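Tidying the Bench, and Other Things a Machine Might Do for Us

Every shop floor has a job that no one puts on the roster. Ours is putting the hand tools back at the end of a shift. Pollance has asked more than once whether a machine could do it yet, so we set the job up in simulation at Pulholm, gave it the name Kotora and let an arm have a go. The gallery follows the work. Bring modest hopes and a cup of tea.

Start of play. A ruler, a utility knife, a few blocks and a wooden box with a green band – in other words, my own bench on a good day.
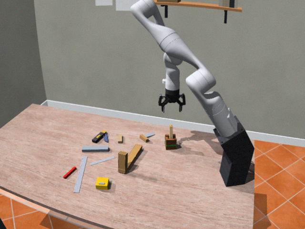 Carvalho wrote in to ask why anyone would spend 2000 runs on a chore that takes a teenager one minute. Fair enough, though I would like to meet the teenager. Ours have been asked 3365 times and the success rate is nothing to publish.

Next, the arm reaches over to the box. It has no opinion about the music and it never leans on the bench to tell you about its weekend. It also has no idea that tools have homes unless somebody spells it out, so the two sides come out even. 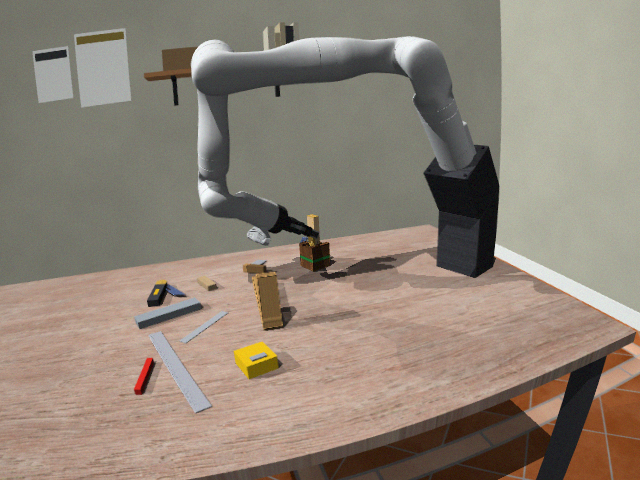 Words and gallery: the Pulholm bench desk

People assume the lifting is the hard part. Lifting is fine. The trouble is small, thin, awkward stuff going into small, awkward openings, where a few millimetres decide whether you've put something away or just moved the mess. Looking straight down at the job helps a bit,
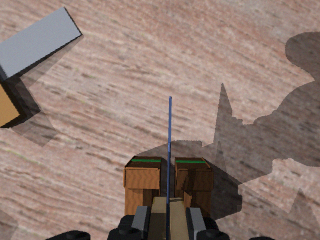
but you still have to judge height, and shadows are no friend to anyone doing that. I have the same problem with the cutlery drawer, and I've had a lot more practice.

Last one, also from overhead: a yellow block with a thin blue blade, and the brown wooden holder around it. The gripper's fingers are spread wide on either side.

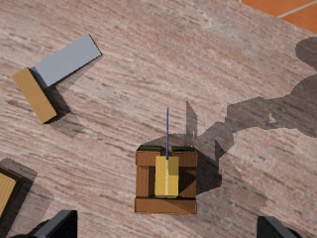

Pulholm Workshop Automation Group

So, can it do the chores yet? Some of them, slowly, on a bench that was laid out to be kind to it. We have 408 more runs booked for September, with the clutter turned up to a more realistic colour of awful. Until then the roster stands, and whoever borrowed the good broom can bring it back by 6.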